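Grullard Bench Sorting Arm
Small-parts sorting for staffed workbenches

Product overview | Working with the arm | Supply and support

The Grullard Bench Sorting Arm is a compact table-top arm for picking small parts from an open surface and placing them in a container. It is intended for workplaces where sorting is still done by hand, and where the volume of work does not justify an enclosed production line. The arm is supplied by Biner and is set up at the customer's own bench.

Sorting of this kind is light work, but it is tiring when carried on for a full shift. Staff are asked to keep their eyes on a small area and to repeat one short movement many times over. The arm takes on the repeated movement. The decisions about what is to be sorted, and whether the result is acceptable, remain with the person in charge of the bench.

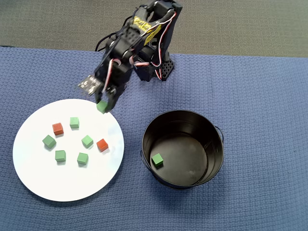
Employers considering the arm are advised to involve bench staff before an order is placed. At the Odoi packing rooms, where the arm was introduced in March, staff were consulted on the position of the bench, the height of the table and the point in the shift at which the arm should be stopped for checks. Several of their suggestions have since been included in the standard setting-up notes.

Working with the arm

Each arm is placed under the care of a named bench lead. Training takes 7 hours, divided between two shifts, and covers starting and stopping, laying out parts, changing the container and recording faults. No knowledge of programming is required. Staff who do not wish to become bench leads may continue in their present duties, and Biner recommends that this be put in writing.

Parts should be spread out before a run begins. Pieces which lie on top of one another are more difficult to grip and should be separated by hand while the arm is stopped. A plain, pale plate or tray is recommended as the picking surface – patterned trays should be avoided.

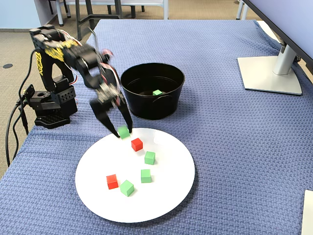

The two-fingered gripper at a green cube on the edge of the plate, with the bucket behind.

Changes to the working day

The introduction of the arm alters the bench role in ways that should be planned for. Less time is spent on picking, and more on preparing trays, checking filled containers and dealing with parts that have been missed. Some employees welcome the variety. Others have told us that they found the steady pace of hand sorting restful, and managers should allow for a period of adjustment.

Targets set for hand sorting should not be carried over to a bench with an arm. We ask that no individual target be applied during the first 8 weeks. The run counter records the work of the arm only and is not suitable for assessing the performance of staff.
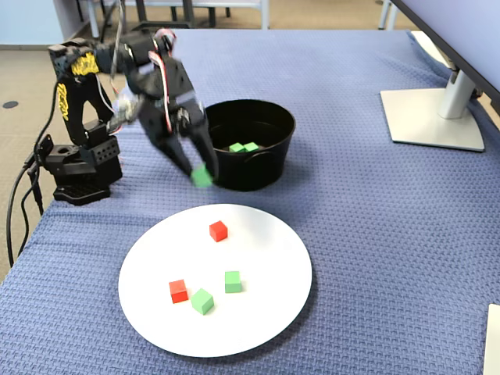 Photograph: Grullard / Narell

Supply and support

The arm is delivered with its base, gripper, cables and printed setting-up notes. Tables, cloths, trays and containers are not included. A service visit is due after every 3,000 running hours, and replacement gripper fingers may be ordered separately under part number 185.

Training is provided by Narell at the customer's premises. Enquiries about supply should be addressed to the Biner sales office, stating the type of part to be sorted and the size of the bench.

Page last reviewed: 2022-02-12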